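April 8, 2022
Fruit keeping trial, tray versus cloth. Bench notes.

Brukeo's claim, for whoever reads this later: fruit left in a shiny metal tray "breathes evenly" and lasts longer than fruit left on a covered table. I've asked twice what breathing evenly means and got the brochure back both times. Floltodness wants a yes or no from us by August. My money's on no, but we've said we'll run it, so we'll run it.

Tray group first. Gold-coloured tray, deep sides, rounded corners, red rim. Total fruit weight at the start 718 g on the small scale, which I don't trust past the last digit. Mixed load on purpose: tomatoes, mandarins, the green one, and the dark wrinkly corms that Lazăr's list calls water chestnuts. I've left them as "corm" in the log until somebody who knows signs off on it.
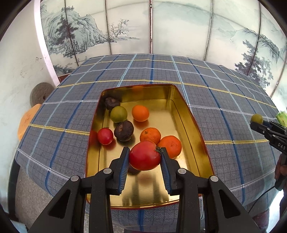 Tray group, larger tomato lifted, calyx on.

Problem one, and I raised it at planning: the walls are so reflective that colour scoring in the tray is close to useless. The small cherry tomato turns the gold beside it red, and the orange ones throw their colour on the floor of the tray. Anyone scoring "deeper orange" by eye is scoring the tray as much as the fruit. Proposal is to take every piece out and score it on a grey card. Extra handling, yes. I'd sooner have a bruise I know about than a colour I don't.

Problem two, spacing. Two of the mandarins are touching and one is off by itself. If the touching pair goes first, Brukeo will say contact, I'll say contact, and we'll have learned nothing about trays. Needs a spacing rule before the next load.

Cloth group next. Same plaid tablecloth. I wanted plain butcher's paper and was overruled. The stripes are handy for putting fruit back where it was, I'll grant that much. 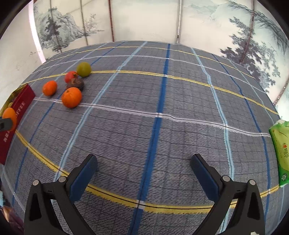
Hannelore Wieser

The cloth group isn't a proper match for the tray group and I'm not going to write it up as one. It has a persimmon in it and the tray doesn't. Persimmon against tomato is no comparison at all. The brown wrinkled one might be a dried persimmon, in which case somebody has put dried fruit in a keeping trial, and I'd like a word. Green one at the back is down as "green, round" until it gets cut open.

Also the red box and the green packet need to come off the table before the next weigh-in. Keep 50 cm clear all round the fruit.

Room held near enough to 70 per cent humidity on the Fluria meter. Second meter disagreed by 5. Not averaging them. Find out which one is wrong.

To do: grey card, spacing rule, matched fruit for both groups, recheck scale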